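From: Signe Engebretsen
To: podovcombe-energy list
Subject: Re: heat pump hours and the night rate
9th August

Quick one, on my way out. Got the June numbers from Fandimeo finally. 532 kWh for the hall, and 28 percent of that on the night rate. Higher than I expected tbh. The timer was still set wrong for the first 4 days so the real share is probably better. Will send teh spreadsheet when I find it.
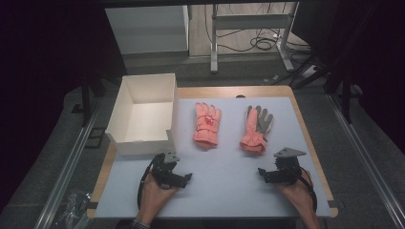

Maëlle Landry wrote:
> Night rate is fine but does anyone know if the
> tank holds enough heat to skip the 7 am
> start? Ours at Henau doesn't, we tried it and
> gave up after a week.

Maëlle - not sure. Tank is smaller than yours I think. Could try a later start one week and see who complains. Sverre has the login for the controller, I dont.

Also still waiting on the Kjærgaard quote for the second meter. Will chase.

Signe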